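# How Does a Town Choose Its Council?

Who decides where the new skate park goes? Who picks which footpaths get fixed first, or how late the library stays open? In the town of Faltstead, those choices are made by the council, and the people who live there get to choose who sits on it. I think that's one of the most exciting things about living in a town!

## First, people put up their hands

Anyone who wants to be on the council is called a **candidate**. Let's say 3 people are running for the Nemlow Ward seat: Sarita Sandhu, Kenna Gunn and Fabrice Rey. (A ward is just a slice of the town, like a slice of pizza, with its own councillor.)

Sarita wants more shade trees along the creek. Kenna would like the pool open all through December. Fabrice thinks the bus should stop closer to the school. They knock on doors, hand out leaflets and answer loads of questions, and all of that is called **campaigning**.

## Then comes voting day

Grown-ups go to a polling place, which might be a school hall or a community centre. A worker finds their name on a long list called the **electoral roll** and crosses it off, so each person votes only once. Then they get a piece of paper called a **ballot**.

Now for my favourite bit. You take your ballot into a little booth with sides on it, so your neighbour can't peek, and your mum can't either! It's called a **secret ballot**, and it means you can vote for the person you really want without anyone being cross with you.

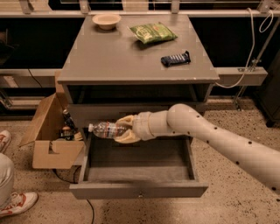 *A small water bottle and an open drawer.*

When you've filled in your ballot, you fold it up and pop it through the slot in the ballot box. The box is sealed, and it stays sealed until voting is over.

## Counting time!

Once the doors close, the boxes are opened and the ballots are sorted into piles. Helpers from each side, called **scrutineers**, are allowed to watch. They can't touch the papers, but they can speak up if something looks wrong.

Imagine 200 people voted in Nemlow Ward and Kenna won by 2 votes. That's so close! The ballots might be counted all over again, to be sure. Every single one matters.

## Try it in your classroom

You can run an election with a shoebox and some scrap paper. Pick something real to vote on, like the next class book or a game for Friday-style free time. Give each candidate 30 seconds for a speech, make a booth out of a big cardboard folder, and choose two people to be scrutineers.

**Words to remember:** candidate, ward, campaign, electoral roll, ballot, scrutineer

*Written by Rekha Chaudhary*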